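**Ticket 3618 – Brondgate trailhead: permit holders refused at gate**

Status: resolved, monitoring
Component: Pramau day-permit booking, gate sync
Site: Brondgate (daily cap 500), Cavumley side unaffected

**Reported**
Wardens at Brondgate report that walkers with valid permits get "cap reached" on scan. Paper list used as a fallback from 09:40.

**Log**
- 09:55 – Booking side shows 4 places still open for the day. Gate side shows zero.
- 10:20 – Gate counter is including canceled permits. Sosa ferry bundles are canceled in the ferry system, and the release message never reaches Pramau.
- 10:45 – Found 1605 unreleased permits, all Sosa bundles, going back to October.
- 11:30 – Queue credentials for the Sosa feed had expired. Renewed, feed restarted.
- 12:10 – Backlog replayed. Gate and booking counts match.
- 12:25 – Test permit scanned at Brondgate, accepted. Paper list withdrawn.

**Follow-up**
- Add an alert for a silent feed, threshold one hour.
- Compare gate and booking counts nightly.
- Cavumley uses the same feed but has no ferry bundles – no change needed.

**Attachments**

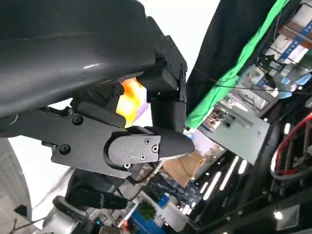
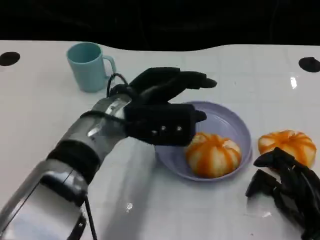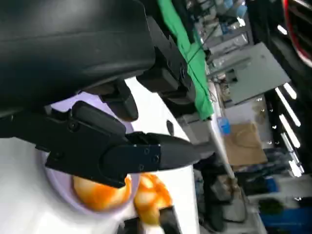 **Do walkers who were refused this morning need to book again?**

Their original permits are valid for the rest of the day and will scan normally at the gate.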